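# Bien régler deux bras qui travaillent ensemble

*Les bonnes pratiques de la manipulation à deux bras sortent enfin des carnets de labo, et c'est une lecture passionnante.*

Il y a des documents qu'on ouvre par devoir et qu'on referme à une heure du matin. Le guide de l'atelier Bretik est de ceux-là. Soixante-deux pages, presque pas de schémas, une couverture grise, et à l'intérieur tout ce que les équipes se transmettaient jusqu'ici de bouche à oreille : comment fixer deux bras sur un même rail, qui a la priorité dans la zone commune, quand il faut jeter un essai et le recommencer.

Le texte est né à Hillness, dans un bâtiment bas où Yanling Jiang et Kaiwen Deng font manipuler à leurs robots des objets du quotidien. Des téléphones, des câbles, des chargeurs, bref tout ce qui traîne sur un bureau ! « On avait 1558 essais enregistrés et deux façons différentes de dire qu'un essai était réussi, raconte Yanling Jiang. Celle de Kaiwen et la mienne. On ne pouvait rien comparer. »

## Écrire la réussite avant de commencer

La première règle du guide vient de là. Avant chaque série, l'opérateur note en une phrase ce qui comptera comme une réussite. Pour la charge d'un téléphone, la phrase retenue dit ceci : le connecteur est engagé à fond, l'appareil signale la charge, les deux pinces peuvent s'ouvrir sans que rien ne bouge. Un câble posé contre le port ne compte pas. Un câble engagé puis arraché au retrait non plus, et l'essai reste dans le registre avec la mention de l'échec.

Cela paraît tatillon. C'est pourtant ce qui m'a le plus emballé, parce qu'on voit les discussions derrière chaque mot. Zhiqiang Feng, qui relit les registres, voulait ajouter une durée maximale. L'équipe a longtemps hésité, puis l'a mise en annexe.

## La zone partagée

Deux bras côte à côte finissent toujours par se croiser. Le guide découpe l'espace en trois : une zone pour le bras gauche, une pour le droit, et au milieu un volume où un seul des deux a le droit d'avancer à la fois. L'autre tient. Il peut serrer un objet, le présenter, corriger son angle de quelques degrés, mais il ne se déplace pas. La vitesse dans cette zone est plafonnée à 100 millimètres par seconde, et l'arrêt d'urgence doit couper les deux bras ensemble, quel que soit celui qui pose problème.

Sihan Jia a rédigé ce chapitre après des semaines passées à insérer des connecteurs. Elle en parle avec une gourmandise communicative : le téléphone tenu par son bord, l'autre pince qui cherche le port, la souplesse du fil qui renvoie la pointe de travers au dernier moment. « Un câble, c'est un objet qui a son avis », dit-elle.

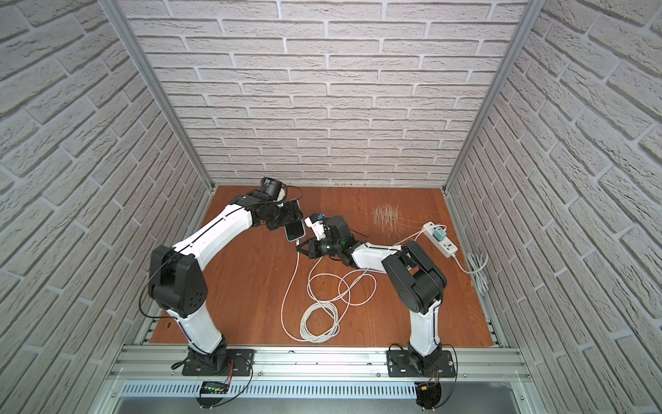 *Un bras tient le téléphone, l'autre s'en approche ; entre les deux pinces, la pointe du câble de charge.*

## Le fil, ce grand oublié

Six règles du guide portent sur les câbles, et elles valent à elles seules le détour. Les fils de la tâche peuvent rester en désordre si le désordre fait partie de l'exercice ; on note alors leur disposition de départ. Les fils du robot, eux, doivent garder assez de mou pour toute la course du bras, sans jamais pouvoir s'accrocher à une articulation. On vérifie en déplaçant chaque bras à la main, hors tension, jusqu'à ses butées. Les multiprises restent à l'écart des trajectoires.

À Skindville, Myfanwy Probert a adopté le texte presque tel quel pour son propre atelier. Elle a seulement réécrit la fiche de contrôle du matin, trop longue à son goût, et l'a affichée à côté de l'interrupteur principal. Son équipe y coche l'état des doigts de pince, le serrage des platines et la propreté des objectifs.

La prochaine révision est attendue en octobre. Elle devrait traiter des objets mous, un chapitre que Kaiwen Deng a déjà recommencé deux fois.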